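Home Facilities Kitchens FAQ Contact
Last updated: March

Kitchen Automation at Zomatbridge: Frequently Asked Questions

What is being automated?

Refrigerator work in the staff kitchens: putting away deliveries, moving items between shelves, and removing items whose labels have expired. The work is done by a single Bronum arm per kitchen, controlled by the Sultetell software. Cleaning, coffee, dishwashing and catering are outside the project.

Which kitchens are included?

The third-floor kitchen and the kitchen next to the loading dock. The kitchen in the Tsakiris building has a different refrigerator and will be reviewed later. No date has been set for that review.

When does the arm work?

From 6:00 to 7:30 in the morning and again after the last shift leaves. Outside those hours it is parked with the power off, and the refrigerator is used as before. If you come in early and need something, press the hold button by the door and wait for the green light before you reach in. The hold lasts 90 seconds and can be renewed.

Will kitchen staff lose hours?

Contracted hours do not change this year. The morning restocking task has been removed from the kitchen attendant job sheet and replaced with two others: label checks and exception handling. An exception is any item the arm has declined to move. Attendants who would prefer not to take on exception handling should speak to Glykeria Sfakianakis before the new rota is issued. A request of this kind is not recorded as a performance matter.

Does the new work carry different pay?

Exception handling is paid at the equipment operator rate for the hours in which it is done. Label checks are paid at the standard rate. Training time counts as working time.

How are new tasks tested before they run in a kitchen?

Every task is run in simulation first, on a model of a double-door refrigerator with the arm standing in front of it. A task is released to a kitchen only after 700 simulated runs with no contact between the arm and a shelf, door or bin. Nhung Hà reviews the contact log and signs the release. 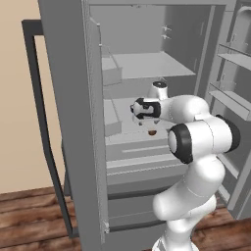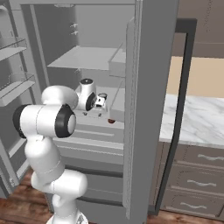
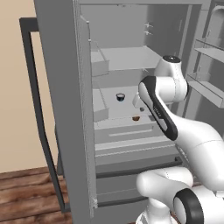 Shelf assignments are the part of the system that affects most employees. Each shelf has a permitted use, and the arm plans its reach on the assumption that the use is respected. Small open containers go on the middle shelf, which is how the simulated refrigerator is set up in the run with the dark blue item and the small brown bowl: both stand on the middle shelf, above the drawers, and the arm comes in from the front between the open doors. Tall bottles on that shelf block the approach and will be logged as exceptions. The drawers are not used by the arm at present.

What happens if I put something on the wrong shelf?

The arm leaves it where it is and adds it to the exception list. An attendant moves it during the day. Names are not attached to the list.

Can it handle my lunch?

It will not touch anything without a Zomatbridge kitchen label. Personal food should go on the door shelves, unlabeled. Items left there are subject to the existing end-of-week clearance, carried out by a person.

Is there a weight limit?

Yes, 3 kg per item. Heavier deliveries are put away by hand, as before.

Are there cameras?

One, mounted on the arm. It is on only while the arm is powered. Images are kept for 10 days for fault tracing and then deleted. They may not be used for attendance or conduct. The agreement with the staff council covers this in section 4, and copies are available from Evanthia Lazaridis.

Who do I call if the arm stops with a door open?

Call the facilities desk. Do not push the arm out of the way, even if it appears to be off. Attendants who have completed the training may park it using the hand control. If the desk does not pick up, Cameron Ellery holds the out-of-hours phone.

Where do I send comments on the shelf plan?

To Kalliopi Karras in Facilities. The plan is revised once a quarter.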